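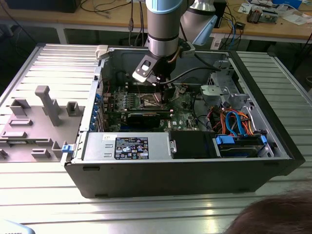

3.2 Keeping the planner and the controller on speaking terms

Most of the trouble we had with Meltside, our planning and control stack, came from the handover between its two halves, and it took us a good while to admit it. The planner thinks in whole motions and is happy to spend 200 ms on one; the contact controller thinks in small pushes and wants a fresh target all the time. Early versions let the planner finish its path and then simply step aside, and that works nicely over an open table. It works much less nicely when the gripper has to go down into a desktop tower lying on its side, with a power supply along one wall, a bundle of colored cables on the right and the arm's own black cable looping over toward the same side. We therefore gave the planner a model of that cable as well – a chain of 24 short capsules, refitted whenever the wrist turns – and asked it to keep the chain clear of the case walls.

The handover itself now happens inside a region we call the porch, a thin slab of space above the motherboard. Once the tool enters the porch, both halves run side by side for 50 control cycles, and their commands are blended with a weight that slides smoothly from one to the other. Elibariki Mollel wrote the first version of this blend in July, and we have changed very little in it beyond the shape of the curve.

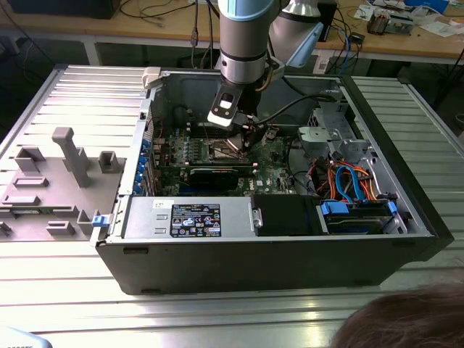 Figure 2. The arm reaching into the open tower, with the gripper just above the processor area of the motherboard.

Perception has to follow the same rhythm. The fixed view is good for finding the case and its larger parts, but the gripper hides much of the socket region just when we would most like to see it, so inside the porch we lean on the wrist view instead. There the socket's metal retention frame gives us four long straight edges, and we fit them all together as one outline, which proved much steadier than fitting each edge by itself.

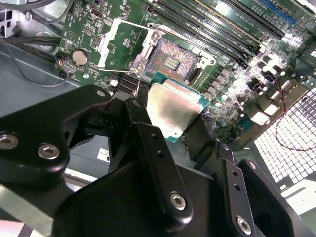 The fitted outline gives a pose for the socket in the wrist frame, and the controller needs the pose of the part it is carrying in that same frame before it can line the two up. We estimate the tilt of the part separately and pass it along with its own uncertainty, so that a poor estimate makes the controller slower and softer in its motion. When the uncertainty grows past a set limit, the controller asks the planner for a retreat to the top of the porch, and the whole exchange begins again. We allow 2 such retreats before the run is handed back to the operator, a limit we borrowed from our earlier work on the Doherty fixture and have been quite content to leave alone.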